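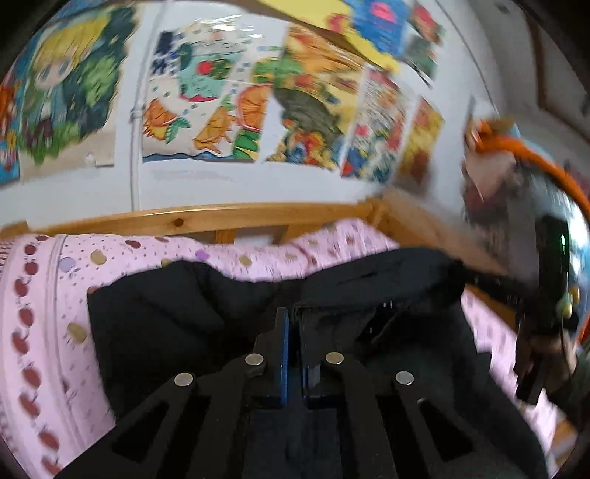 Black fabric, pink bedding, posters on the far wall.

Thread on why black cotton goes grey, and how much of it is really dye loss. 1/8

Most black cotton is coloured with reactive or sulphur dye. Reactive dye bonds to the fibre. Sulphur dye sits inside it as an insoluble pigment and comes off more easily with rubbing and with bleach. The label won't say which you have. 2/8

A lot of greying is surface fuzz. Broken fibre ends stick up and scatter light, so the cloth looks paler while holding most of its dye. Shave a patch with a fabric comb and compare. 3/8

Spin speed matters less than load size. I run darks at 600 and leave the drum about two-thirds full. Packed tighter, the cloth rubs against itself and rinses badly. 4/8

Powder usually contains oxygen bleach. Liquid usually doesn't. For darks, use liquid, at the low end of the dose on the bottle. 5/8

White marks along the seams are often undissolved powder or hard water scale. Rinse again before deciding the dye has gone. 6/8

Vinegar does not "set" the dye in a finished garment. Soledad Sotomayor and I split a Brorow sheet in January and washed the halves separately for 32 cycles, one with vinegar in the rinse. We couldn't tell them apart - nor could her sister, who sews. 7/8

Dry inside out, in shade. Sunlight breaks down the dye itself, and no detergent will put that back. Overdyeing will, on cotton at least. Polyester thread stays the old colour, so expect the stitching to show. 8/8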